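Sekton Grandparent Interview Kit

Recorder, clip microphone, 123 question cards, cloth pouch. Ships from Suwannarat.

Everybody means to get Grandma's stories down. The usual plan is to do it at the next big holiday, between the ham and the pie, with a phone propped against the gravy boat. What you bring home is forty minutes of chewing and a cousin explaining his truck.

The Sekton kit is for people who have already tried that. It is a small recorder with one large button, and the button does one thing. Press it and the light comes on. Press it again and the light goes off. My own grandfather, Torquil MacBrayne, worked it without help and then complained that there should have been more to it.

What's in the pouch

Recorder, with the battery inside and a charging cord
Clip microphone on a long lead, so it can go on a cardigan while the recorder sits on the table
123 question cards, held with a rubber band
A notebook for names, because you will not remember how to spell them
A wrist strap, which came with the recorder and which you may ignore

About the cards

The cards are the part I fussed over. We started with the big questions, and the big questions were a flop. Ask a woman of ninety what life has taught her and she will tell you to eat something. Ask what was on the shelf over the stove and you'd better have a fresh battery.

So the cards are mostly small. Who cut your hair? What did you get in trouble for? Which neighbor did your mother not speak to, and what did the neighbor do? There is a whole run of cards on the walk to school, and those get more talk than any of the others. People who can't tell you what they had for lunch can take you down a street house by house, dogs included.

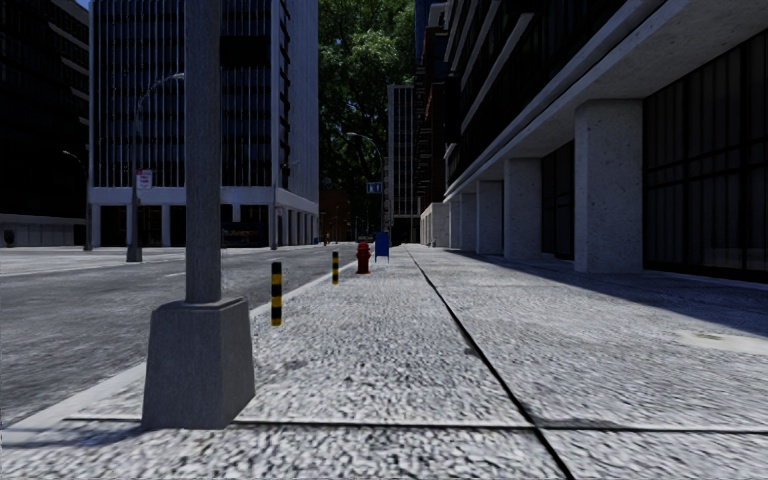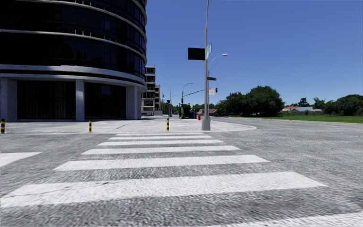
Five of the cards are blank. Write your own before the visit. If your family has a subject that makes the room go quiet, leave it off until the second visit, or the third.

Great-grandchildren can do the asking, and I'd encourage it. A child of seven will ask why Uncle Ray moved away when no adult has dared to since he left. The kids' cards have a yellow corner and bigger print. The bigger print has turned out to be popular with the other end of the family too.

The recorder

It holds plenty of talk, more than most grandparents will give you at a sitting. Files go to a computer over the same cord that charges it. There is no app, no account and no monthly fee. Andri Fuchs, who does our repairs, wanted a screen on it. I said no, he sulked, and the thing now has a light.

Which kit to get

The Sekton is the standard kit and suits one speaker. The Arus has 3 clip microphones, for sisters who correct each other. The Cuvalum is the cards and notebook alone, for anyone who already owns a recorder they like.

Ordering

Kits leave us within 5 working days. Orders placed by 29th June get the spare pouch. The large-print edition of the full card set is at the printer and should be back in September. Cards lost, chewed or kept by Grandma can be replaced one at a time. Tell us the number in the corner, or just tell us the question if the corner is what got chewed.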